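Kapitel 6
Was die Simulation verspricht

Lernziele: Sie können erklären, warum ein Greifversuch in der Simulation gelingt und am realen Arm scheitert. Sie können eine Erfolgsquote kritisch lesen. Sie kennen die wichtigsten Angaben, die in ein Versuchsprotokoll gehören.

6.1 Ein Kurs und seine Zahlen

Im Januar stellte die Projektgruppe Biltuna ihre Zwischenergebnisse vor. Vier Studierende hatten ein Semester lang an einer Greifsteuerung gearbeitet, fast ausschließlich in der Simulation. Auf der ersten Folie stand groß: 94 Prozent Erfolg. Der Kursleiter Remo Berchtold fragte, woran ein Erfolg gemessen worden sei. Die Antwort kam zögernd. Als gelungen galt jeder Versuch, bei dem die Finger das Objekt berührten und es sich danach höher befand als vorher. Wie lange es oben blieb, wurde nicht erfasst.

Solche Definitionen sind in studentischen Projekten eher die Regel als die Ausnahme, und auch in der Fachliteratur muss man manchmal lange nach ihnen suchen. Wer eine Quote liest, ohne die Abbruchbedingung zu kennen, weiß wenig. Fatima Ugwu und Ibrahim Effiong werteten die Läufe daraufhin neu aus. Sie verlangten, dass das Objekt drei Sekunden gehalten wird, ohne zu rutschen. Von 300 Versuchen blieben 224 übrig, also knapp drei Viertel. Das ist immer noch ordentlich. Es ist aber eine andere Aussage als die auf der Folie.

Am realen Arm im Labor fiel das Ergebnis noch einmal deutlich schlechter aus: 41 Prozent. Die Gruppe machte zunächst die Reibungswerte verantwortlich, später die Kalibrierung der Kamera. Beides ist plausibel, belegt wurde keines von beiden. Chidubem Akande notierte im Protokoll lediglich »Sim zu freundlich« – ein Befund, mit dem sich schlecht weiterarbeiten lässt.

6.2 Kulisse und Physik

Viele Simulationsumgebungen sehen heute wohnlich aus. Möbel, Pflanzen und Fensterlicht lassen leicht vergessen, dass für den Griff vor allem Massen, Kontaktmodelle und Fingerkräfte zählen. Ein überzeugend gerendertes Zimmer sagt über deren Qualität nichts aus. 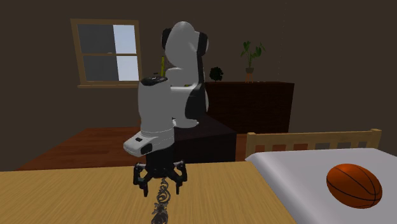 Abb. 6.1: Simuliertes Schlafzimmer mit Roboterarm. Der mehrfingrige Greifer hängt über einem verschnörkelten Objekt, rechts auf dem Bett ein Basketball.

Für die Planung sind unregelmäßig geformte Körper unangenehm. Oft rechnet die Physik mit einer vereinfachten Hülle, während das Auge jede Windung sieht. Die Finger schließen dann gegen eine Fläche, die es am wirklichen Gegenstand nicht gibt. Bei einer Kugel fällt der Unterschied kaum auf, und wer nur an Kugeln testet, wird ihn nicht bemerken.

Aufgabe 6.1: Formulieren Sie zwei Erfolgskriterien für denselben Greifversuch, die zu deutlich verschiedenen Quoten führen. Welches würden Sie im Bericht angeben, und was müsste daneben stehen?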